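4. Wrist camera and grasp check (Rundero 2, Grema gripper)

Do section 3 first. If the hand-eye file is missing the planner will load but every pose comes out wrong.

4.1 Exposure

1. Open the Tarkimia console, tab Perception, pick the wrist stream.
2. Auto exposure OFF. Set height to 720, leave the width on auto.
3. Gain at 18. Go lower if anything shiny is in view.
4. Save as a new profile. Don't overwrite "default", Cengiz's nightly tests read it.

Note: varnish glare blows out to pure white and the depth filter calls it a hole. Mask it in 4.2, dont chase it with gain.

4.2 Masks and color

1. Draw the finger mask with the gripper closed on the cube. Both fingers, plus the outer links right down to the bottom of the picture.
2. Click the front face of the cube, not the top. Top reads lighter and drags the hue range wide.
3. Hue tolerance 17. Pale bare wood starts leaking in past that.
4. Second mask over any glare spot. Type = ignore, not obstacle.

Glare near the center of the dark panel, yellow cube between the fingers, light board behind it:

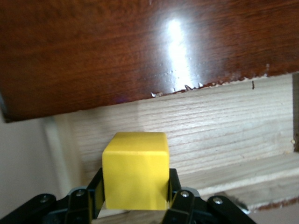

4.3 Grasp check

1. Run grasp_check with the arm holding still. Takes nearly 40 frames.
2. Look at the left and right contact flags. Both should be green. One green only = redo the finger mask.
3. Press Accept. File goes to the active profile.

CAUTION: anything overhanging the cube has to be in the collision model before you enable lift. Planner does not add it from the wrist view. Draw the box by hand, pad it, then re-plan.

CAUTION: E-stop within reach, speed on Slow for the first lift.

Contact flags flickering: known bug, restart the perception node adn run 4.3 again. Still flickering, send the log to Sarmīte Urbonaitė.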